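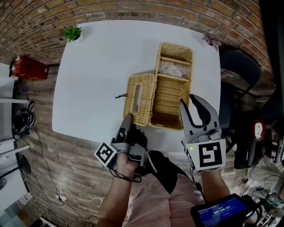 **Progress report, September: recording rules for hand-held grippers**
Prepared by Henok Gidey for Eirlys Craddock, Varnov program office

The second work period is finished. In this period we wrote version two of the recording rules and used them in daily work at the Amaral room. The task is still the wicker basket with the hinged lid. We delivered 147 episodes, and 134 of them passed the review.

## Rules that are now in force

1. Both markers on each gripper must be flat, clean and complete. A marker with a lifted corner is replaced before the next episode.
2. The timer on the hand-held screen is read at the start and at the end, and both values go in the log.
3. The operator keeps the cable of the gripper on the outer side of the arm.
4. Power strips and cables stay out of the walking path between the start point and the table.
5. An operator records 20 episodes at most, then takes a break. The break is written in the log also.

Rule 4 is the one we follow least well. The floor has many cables, and in the walking episodes the operator looks at the grippers and not at the feet. Bereket Wako has asked for cable covers, and the order is with Drirko. Until they arrive, we check the path before each walking episode.

## Rejected episodes

There were 13 rejected episodes. Nine had a marker hidden for too long, mostly when the hand goes around the lid. Three had no end time in the log. One was stopped by the operator, who was not sure about the cable near the foot. I want to say clearly that this stop was correct, and the rules now state that no operator has to defend such a decision.

## Walking episodes

In the first version every episode began with the hands already at the basket. The new version adds a start from a distance, with both grippers held up in front of the body so their markers face the camera.

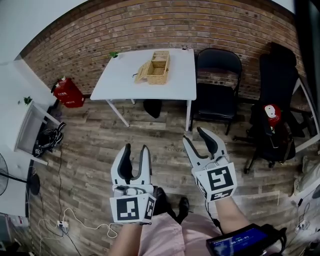 Safta Lungu asked, after reading the draft, whether the start position should be marked on the floor, as two operators can understand "from a distance" in two different ways. I agree with this remark. We will put tape on the floor and write the distance in version three.

## Open points

- The limit of 20 episodes is our own choice. We would like a comment from the safety side at Flerkevberg.
- The cable covers have no delivery date yet.
- The older logs, 1104 lines in total, use the version one column names. Wojciech Cieślak is converting them - slowly, as each line is checked by hand.

We ask for no change to the budget in this period.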